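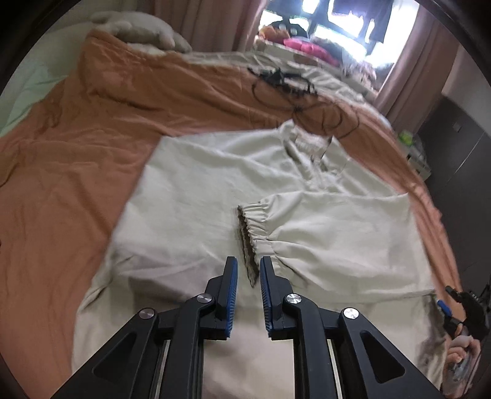

Slide 1 — The cuff that wouldn't let go

Good afternoon, everyone, and thank you for staying on after lunch. I know the room is warm and the chairs are soft, so I'll try to keep moving. (Pause. Let people find their seats.)

I'm going to talk about a blouse sleeve, a pair of gripper jaws, and a fault that kept Fumiko Onishi and me busy for most of December. Point to the slide: sleeve folded over the chest, and the pleated end of the cuff down between the blue pads. Hold on to that cuff, please, as it comes back in nearly every slide.

Slide 2 — What we were trying to do

Manari is our folding project. People fold clothes with hand-held grippers, we record how they do it, and the Etero arm in the workshop learns from the recordings. We had 2435 good folds by the time the trouble began, and I was feeling rather pleased with myself. Shirts, towels, pyjamas, all lovely. Then we moved on to blouses with elastic in the cuffs.

Slide 3 — The fault

Say this slowly, it's the bit people ask about afterwards.

The Etero arm would take hold of the cuff, bring the sleeve across, open its jaws and back away. Except that one jaw didn't open all the way. A little ruffle of cloth had worked its way into the gap beside the pivot, and the arm, believing it had let go, set off for its next position with the whole blouse in tow. The first time, it pulled the blouse off the table and we all laughed. The second time it tore the cuff. The third time, Kaede Tsuji was reaching in to straighten the collar, and the arm drew the cloth tight across her fingers.

She was fine, I'm glad to say — a red mark and a strong cup of tea. But she shouldn't have had her hand in there with the arm live, and I shouldn't have set up a bench where that was the easy thing to do. I'd like to own that in front of you all.

Slide 4 — What we found

We ran 50 folds with elastic cuffs, guard closed, hands well away. In 19 of them the cloth caught, and in 6 of those the arm carried on moving with the garment still attached. None of our warnings went off. The software checked that the motor had been told to open. It never checked where the jaws had ended up. (If Hattori people are in the audience, thank them here for lending us the bench.)

Slide 5 — What we changed

The arm now reads the jaw position after every release, and waits. If the jaws are short of fully open, it stops where it is and sounds the buzzer. We fitted a smooth cover over each pivot. The Jakness light curtain went in front of the bench the same week, and breaking the beam cuts power to the arm, even if you only want to fix a collar.

We also asked our folders to take the cuff nearer its rim, with less cloth bunched low in the jaws. Fumiko spent a whole morning showing people, very patiently, and her notes are in the handout.

Slide 6 — Still open

Lace worries me. So do loose threads, which can wrap round a pivot without shifting the jaws enough for the check to notice. If you've dealt with this in your own workshop, please come and find me at the tea break.

Leave the handout link up during questions. Kaede will take anything on the light curtain.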